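Search the help pages
Go

Looking after your hand-held gripper: the questions I get most

I look after the grippers at Jivwood, and these are the things people write to me about. If yours isn't covered, ask me or Ruben Coppens, we share the inbox.

How often should I clean the finger pads?
After every 100 grasps or so if you're picking up anything dusty, otherwise at the end of the day. A damp lint-free cloth is plenty. Please don't use solvent on the textured inner faces! I ruined a set that way my first September here and Dagný still brings it up.

My fingers don't meet evenly. Is something bent?
Probably not. Nine times out of ten one finger screw has worked loose — snug both up, open and close the gripper 15 times, then look again. If they're still off, swap the pair and never just the one, as they wear together.
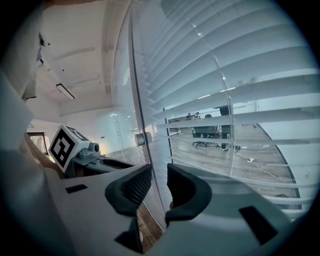 When you do swap them, rerun the width calibration before you record anything. It takes a couple of minutes and it saves you from throwing away a whole afternoon of runs (ask me how I know).

Can I wipe the marker cube?
Yes, with a dry cloth and a light touch. Scratches and shiny spots upset the tracking more than a bit of dust does. If a corner of the print starts lifting, print a fresh one at 100 percent scale and measure it with calipers.

Tracking drops out when I walk around. What should I check?
First the cube's mount, which shouldn't wiggle at all. Then your sleeve — loose cuffs love to drift over the marker.

Where do I get spare pads?
They're in the Surberg drawer, part 419. Take what you need and write it on the sheet, I reorder on Friday.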